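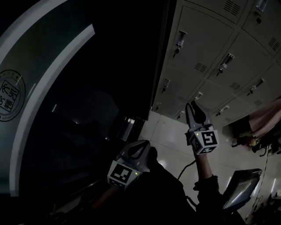
If your studio, gym or break room has a wall of shared lockers, you already know how they go downhill. One key walks off in somebody's gym bag, a sweater gets left behind in February, and before long people are piling their coats on the chairs again. Gray metal lockers like these, with a keyhole in each latch handle and slots in some of the doors to let the air through, will last for years and years if you give them a good going-over every so often. I do ours at Chacko twice a year, in the evening after the last class has gone home, and I have come to look forward to it (I put the radio on and make a pot of tea first).

What you will need

A bucket of warm water with a squirt of dish soap
Two soft cloths, one for washing and one for drying
An old toothbrush or a small paintbrush
Dry graphite lubricant
Key tags and a notebook

Step 1: Give people fair warning

Put a note up 2 weeks ahead and ask everyone to take their things home. Some will forget, bless them, so have a box ready for whatever is left inside or hanging on the outside. Write the locker number on a slip of paper and tuck it in with each item.

Step 2: Start with the keys

Do this while you are still fresh, as it's the fiddly part. Try every key in its own lock, then leave it hanging there while you work so it can't wander off. If one feels stiff, puff a little graphite into the keyhole and turn the key back and forth a few times. Please don't use cooking oil! I did that once at our old place on Rernon Street, and the locks were gummed up with dust by summer.

Step 3: Brush out the vents

Run the dry brush along each slot, top to bottom, with the door open so the fluff falls out and not onto the shelf. Then wipe the door, inside and out, with a well-wrung cloth and dry it right away, paying attention to the hinges and the bottom lip where water likes to sit.

Step 4: Leave the doors open overnight

Even a clean locker smells shut-in if you close it damp. I prop ours open and come back in the morning.

Step 5: Tag and write it all down

Each key gets a tag, and each tag gets a line in the notebook. Our tags run up to 188, and number 163 has been missing so long that I have simply skipped it. Keep the spares in a different room from the lockers, and do the floor last, when all the fluff has come down.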